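How to Care for Hair After a Permanent Color Treatment

Published by the Client Education Office, Tornitz School of Cosmetology
5 Nov 2021

This guide is intended for clients who have received a permanent or semi-permanent color service at a Tornitz teaching salon. It covers the first weeks at home. Clients who received a bleach service should also consult the separate lightening guide, as some of the waiting periods differ.

Before You Leave the Salon

Ask your stylist to write down the shade formula and the developer strength on your service card. The card is needed for any later correction, and students on the floor cannot look up formulas from another branch. Service cards are kept on file until the following April, after which the client copy is the only record.

Report any itching or burning of the scalp before the final rinse. Clients who notice swelling or blistering at home should seek medical attention and should not apply any further product to the area.

Step 1: Wait Before the First Wash

Do not shampoo for 4 days after the service. If the hair must be wetted during this time, use cool water only and press it dry with a towel. Avoid swimming pools and hot tubs until the first wash has been completed.

Fresh color may transfer to fabric, particularly dark reds and blue-blacks. Choose clothing and bedding for these days accordingly, and cover the pillow with an old case.

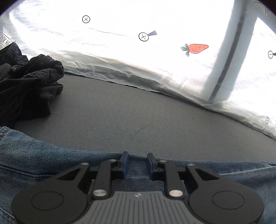
Blue denim and a white printed fabric

Transfer marks on washable fabric should be rinsed in cold water as soon as they are noticed. Do not place a marked item in the dryer, as heat may set the color. Care labels take priority over the advice in this guide.

Step 2: Wash With the Correct Product

Use a sulfate-free shampoo labeled for colored hair. The teaching salons stock the Pravidetti color line, but any comparable product is acceptable.

Wet the hair thoroughly with lukewarm water. Apply the shampoo to the scalp and work it in with the pads of the fingers. Allow the lather to run through the lengths without scrubbing them. Rinse until the water is clear. Apply conditioner from the middle of the hair to the ends, leave it in place for the time stated on the bottle, and rinse with cool water.

Two or three washes per week are sufficient for most clients. Dry shampoo may be used between washes, although it can leave a gray cast on very dark shades.

Step 3: Limit Heat

Allow the hair to dry most of the way before using a dryer. Set the dryer to medium and keep it moving. Flat irons and curling irons should be used only on fully dry hair, with a heat protectant applied first. Fine or previously lightened hair calls for the lowest setting that will hold the style. 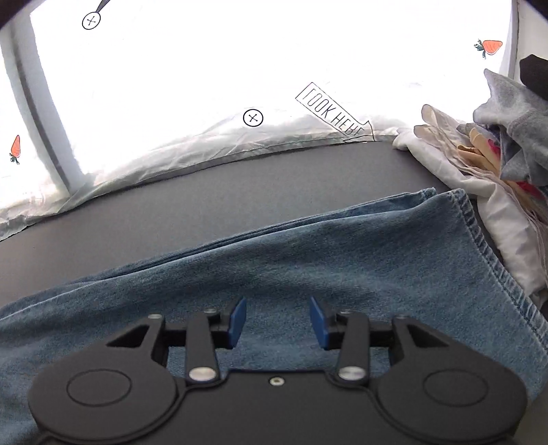 Light blue denim with visible folds

Step 4: Apply a Weekly Mask

Beginning 7 days after the service, a moisture mask may be applied once a week. Squeeze excess water from the hair, divide it into sections, and apply the mask with a wide-tooth comb. Protein masks should not be used more than once a month unless the stylist has advised otherwise. Overuse can make the hair feel stiff and may lead to breakage.

Color-depositing masks are a separate product. They should be matched to the formula on the service card. Gloves are required.

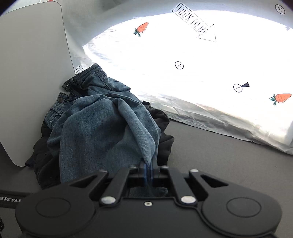 Clients with curly or coily hair may leave the moisture mask in place under a plastic cap for the longest time the label allows. Those with fine hair should keep it away from the roots, where it tends to weigh the hair down.

Step 5: Schedule Maintenance

Root growth is generally visible after a month. A gloss appointment between full color services will restore shine and tone without further developer on the lengths. Appointments at the Byun and Cerkex branches may be made by telephone or at the front desk. Please bring the service card and list any home color or henna used since the last visit, including products that have since washed out.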